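Groltcombe School of Acupuncture opens its evening certificate in November

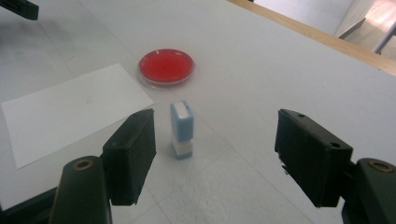

A stamp, a red petri dish and a sheet of paper on a white table.

From November the Groltcombe School of Acupuncture will offer its foundation certificate also in the evening. Until now the course was given only in the daytime, and many people who work have written to us to ask for another possibility. The teaching begins at 6.30 pm and takes place in our rooms at Sarkwood, on the second floor.

The evening group has 15 places. The content is the same as in the daytime course: basic theory, the main channels and points, anatomy, hygiene and safe handling of needles, and an introduction to herbal medicine. In total there are 159 hours of teaching, and students should count on the same amount of reading at home. Needling on other persons is not part of the certificate. It starts first in the diploma years.

The fee is 695 pounds per term and can be paid in two parts. Books are not included, but the library at Strand now has about 3,000 titles, and evening students may borrow from it on the same conditions as all others. Please note that the library closes at 8 pm, so it is wise to go there before the lesson.

Ronja Halvorsen will lead the course. She has taught point location at our Brakach clinic for six years and knows well how it is to study beside a job, as she did it herself. "I was often tired when I came, but I was seldom tired when I went home," she says. She will be glad to speak with applicants who are in doubt about their level of English or biology. No earlier study of medicine is required.

To apply, send us the form, a copy of your last school certificate and a short letter where you tell why you wish to study. Copies of foreign certificates must be translated, and the translation must carry the name and address of the translator. Those who applied for the daytime course and would like to change to the evening do not need to send everything again. A message to the student office with your name and the wish to change is enough.

Students who complete the evening certificate can apply for the second year of the diploma in the same way as daytime students.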